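Brurum Building List
Re: Wastebaskets for the second floor
7/15/25, posted by the Gallagher Street office

> We are ordering for the second floor this week and need to settle on one basket for all the desks. The solid plastic ones from Fatska come in a box of 15. The mesh ones cost more. Does anyone have a reason to pay extra? Also, do they need liners?

We switched to mesh at Gallagher Street last August and would buy them again. The plastic ones cracked at the rim when people pushed them under the desk with a foot. We have 52 desks and have replaced two baskets so far, both bent by a chair.

Liners are up to you. We went through about 600 in a year and then stopped using them at desks where only paper gets thrown out. Kitchen trash goes in the big can by the sink. 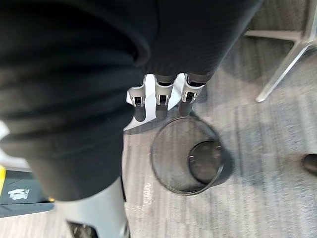 Cleaning is the other thing to think about before you order. Dust collects in the mesh and needs a brush, where plastic just gets wiped. On the plus side, the round black ones let some of the gray carpet show through the sides, so they don't look heavy next to a desk. Get the 8 gallon size only for the copy room.

Brosta has them in stock if Fatska is out.

Recent on this list:
Carpet tile samples
Copy room shelving
Recycling pickup change

Contact the list owner | Back to top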